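Subject: Re: [plestlow-home] Getting stains off a white table
From: Shiela Pascual
Date: October 26, 2020

On the list, Caruso wrote:

> Hi all, we just got a used white table for the spare room and it
> already has a tea ring and a long streak of blue ballpoint on it. I
> tried dish soap and that did nothing. My sister says bleach, my
> neighbor says toothpaste. I don't want to wreck it. Has anyone here
> kept a white table white for more than a month?
>
> Also, does anybody use a desk pad? They all look so ugly to me.

Hi Caruso, and hi everyone else!

Please hold off on the bleach. I went that way with my first white table years ago and ended up with a yellow patch the size of a dinner plate, and it never came out. Toothpaste does work on some things, but it's gritty and it leaves a dull spot you'll see every time the sun comes in low (my old kitchen table had three of those, all mine).

For the tea ring I'd make a paste of baking soda and water, thick like frosting, spread it on and go fold some laundry. Wipe it with a soft rag, then again with plain water. You may need to do it twice. Mine was a coffee ring from January that I'd given up on, and it took two rounds and a bit of muttering.

The ballpoint is a different animal. Rubbing alcohol on a cotton ball, and dab, don't scrub, or you'll push the blue all over the place and have a bigger blue spot! Try it somewhere hidden first, like the underside. If the finish gets sticky, stop right there and write back to the list, because then you've got paint and I'd do something else entirely.

As for desk pads, I'm with you. I bought a gray felt one at the Plurnine outlet, paid 6 dollars for it, and the cat took it over within the week. I just use coasters now and nag people. My brother-in-law swears by car wax twice a year but he swears by car wax for everything, including the mailbox.

What I do every week, more or less:

1. Clear the whole top. Everything, even the lamp. Wiping around things is how you get those gray outlines.

2. Warm water with a drop of dish soap, soft cloth, back edge to front. Then get down low and look across it toward the far edge, where any smears will show up.

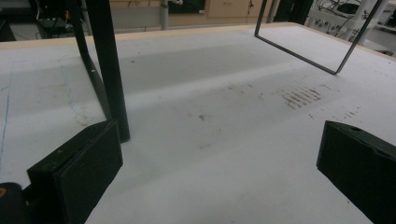
3. Dry it with an old T-shirt. Paper towels leave lint and on white it drives me nuts.

Let me know how the ballpoint goes. And if anyone has an answer for red nail polish, I'm asking for my niece, who is very sorry.

Shiela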